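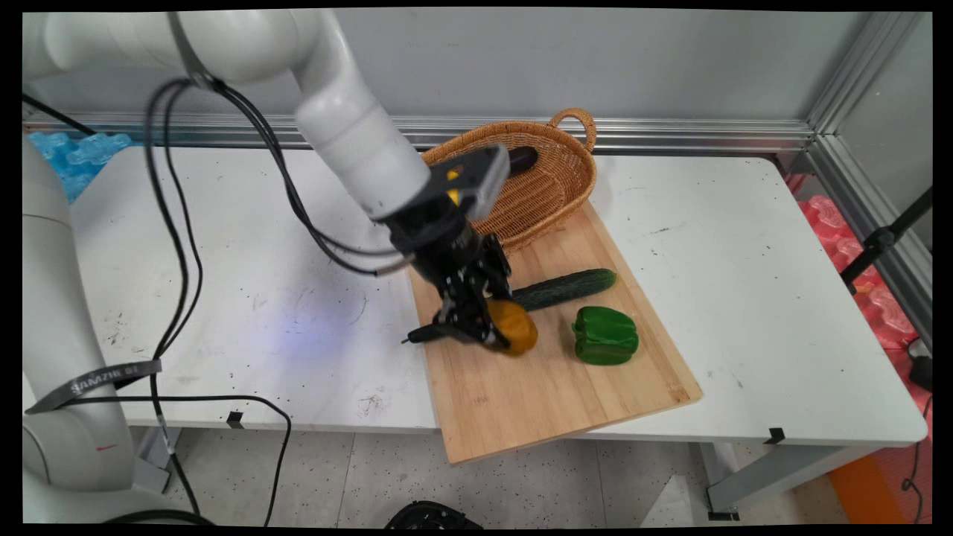 Figure 2. Bell peppers and cucumber on a wooden cutting board, with an eggplant in the wicker basket behind.

Unit 5: Fruit Vegetables, Receiving and Board Preparation
Viltcombe Food Preparation Program, Course 1459

5.1 Scope

This unit covers three vegetables that are botanically fruits: the bell pepper, the cucumber and the eggplant. Leafy and root vegetables are covered in Unit 9. Students should have completed the knife safety session before the practical.

5.2 Terms

Bell pepper: a hollow fruit with thick walls, divided inside by pale ribs. The seeds are attached to a core below the stem. Green bell peppers are generally picked before full ripeness. Yellow ones have been left longer on the plant or come from varieties that ripen to yellow. Ripe fruit is sweeter and has a softer wall.

Cucumber: a long fruit with high water content and a central seed zone. The skin may be waxed, depending on the supplier.

Eggplant: a fruit with spongy flesh that browns after cutting. The purple skin is edible and is left on unless the recipe states otherwise.

5.3 Inspection on receipt

Check each item by hand before it goes to the board.

Peppers: the skin should be taut and the stem firm. Reject fruit with soft spots or visible mold at the stem. An uneven, lobed shape is normal and does not affect grade for kitchen use. In Figure 2 the lobes are easiest to see on the green pepper.

Cucumbers: press lightly at both ends. Softness usually starts there. A lighter green toward one end, as on the cucumber in Figure 2, is not a defect.

Eggplants: the skin should spring back when pressed with the thumb. Tan dents indicate bruising underneath.

5.4 Holding

Items waiting for the board may be kept in an open basket or tray within reach. Do not stack eggplants under heavier produce. Whole peppers and cucumbers not used in the session go back to the cooler; cut pieces are covered, labeled and used within 2 days.

5.5 Board setup

Place a damp cloth under the board and test it by pushing at one corner. For cutting, the board must lie fully on the table. An overhanging edge tips under downward pressure and has to be corrected before a knife is picked up.

Work on one type of vegetable at a time. Move the others off the board before the first cut.

5.6 Cutting sequence

Pepper: rest it on its side and remove the stem end. Stand it on the cut face, then slice down the walls between the ribs. Discard core and seeds. Lay each panel skin side down to cut strips.

Cucumber: trim both ends, halve lengthwise, and scoop out the seeds if the dish must stay dry. Cut on the flat face.

Eggplant: remove the cap, slice crosswise, and cook promptly. Salting is optional with modern varieties.

5.7 Record sheet

Enter gross weight, trimmed weight and yield for each vegetable. Yield is trimmed weight divided by gross weight, given as a percentage. Sheets are handed in at the end of the practical.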